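18 May 2019

Table and basket, notes

Table wiped down and the partition pulled back in behind it. Vicente had it folded against the wall on the Montecinos side, where it was in the way of the door. It stands better with the hinged panels opened nearly flat. Light still comes through the gap at the hinge and puts a pale streak on the tabletop. Tried black tape behind the seam, took it off again, it pulled at the paint. Felt strip might do. Asked Leandro to look for some in the Ternudell boxes.

Do not use the blue spray on the white top. It leaves a film that shows up when the lamps are on. Plain water and the gray cloth, then leave it alone until it dries.

Basket: went through what we have on the shelf. The plastic tray is out, too slick, anything you set down in it slides to one end when the table is bumped. The deep one from Nakska has sides too high to see over from a chair. Settled on the rectangular wicker one with the braided rim. Walls are short and lean out a little, so you can look in from most places around the table.

Things to know about it:

The bottom is an open weave. The white of the table comes through the gaps, so in strong light the floor looks speckled. Raíssa wanted to line it with paper. I would leave it bare for now and see whether it bothers anyone.

Small stuff will go through or get stuck. The 4 mm beads are no good in it. Keep those in the jar.

It sheds. Picked bits of straw off the table twice this morning. Brush it over the bin before it goes back on the table, and check under it.

Don't carry it by the rim on one side. Baltasar says the last one came apart that way.

Cube: one red one, out of the Huno set. The set is supposed to have 9 and I could only find some of them, so if you have one on your desk please bring it back. Red reads well against the tan. The yellow one was hard to pick out from across the room. Put it near the middle of the basket, flat on the weave. Close to the wall it sits in the shade of the rim.

Lamp on the left turned down one step. With it all the way up the tabletop was washed out near the back.

Lenni is ordering a second basket of the same kind, order number 3902. Up to 23 days for delivery according to the shop, so look after this one. If it comes in a different size I will mark the shelf again.

Still to do: felt for the seam, new label for the cube box, find out who has the long ruler.

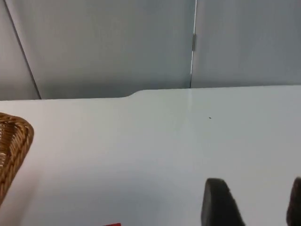
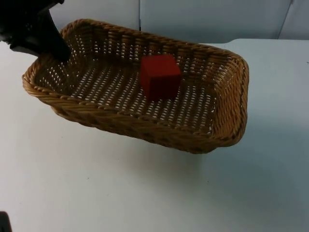
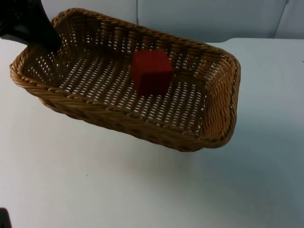 Table and partition; basket with the red cube in it (second and third).

Montecinos Workshop, Bench Group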